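Folding notes: when two arms should wait for each other

This week I worked again on the grasp part of our folding planner, the one we call Tilley. I promised Jad Hamdan to write down what I changed, so I do it here.

Before, each arm had its own small state machine. The left arm could start to pull while the right one was still looking for its corner. I don't like this kind of bug, as the log looks fine for each arm alone.

Now there is one shared state, and the pull is locked until both grippers report a hold. The wait has a limit of 800 ms. After that both arms open and we ask the corner detector again – this was Lama's idea.

The detector still has trouble with colour. Its mask is good on bright cloth, but a crease near the neckline can look like a corner. I now favour candidates close to the hem.

Both bottom corners held, the point where the lock is released:
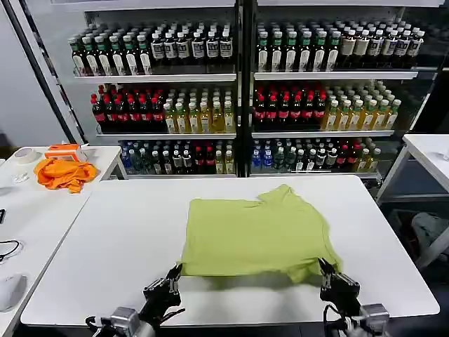
Still to do

The pull speed is one fixed number in the config file. I would like to set it from the cloth width. Mandla Moodley has a branch for this with 6 open comments, two of them mine.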